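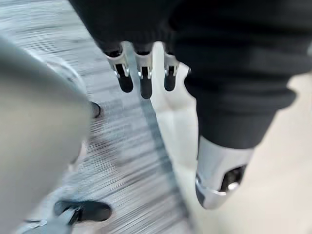
Silver fingers, black tips, black fabric.

I got the job at Grestora Pharmacy the same November my ear went bad, so I was my own first customer. Plidomora drops, 5 in the left ear, lie on your side, wait. I lay down on the stockroom floor between the cough syrup and the foot powder, and Eero Aaltonen walked in looking for a mop.

"Are you dead?" he said.

"What?" I said – that was the bad ear up, full of drops.

He sat down on a crate and kept talking anyway. I caught maybe half of it, something about Hivberg and a boat his uncle wanted 700 for (dollars, I hoped) and whether I thought that was too much. I said yes to everything. My ear had gone warm and then sort of far away, like it belonged to a house down the street.

When I sat up, Lumturie Radulović was at the door with her reading glasses on her head.

"Two customers out there," she said, "and you're both on break?"

"She's coming in on the boat with me," Eero said. "Four hundred now, the rest by Saturday."

I had a tissue in my ear and drops running down my neck. I asked him what color it was.

Contact | © Lazarević Stories | Back to top
Search this site Go
We use cookies to remember your settings. Accept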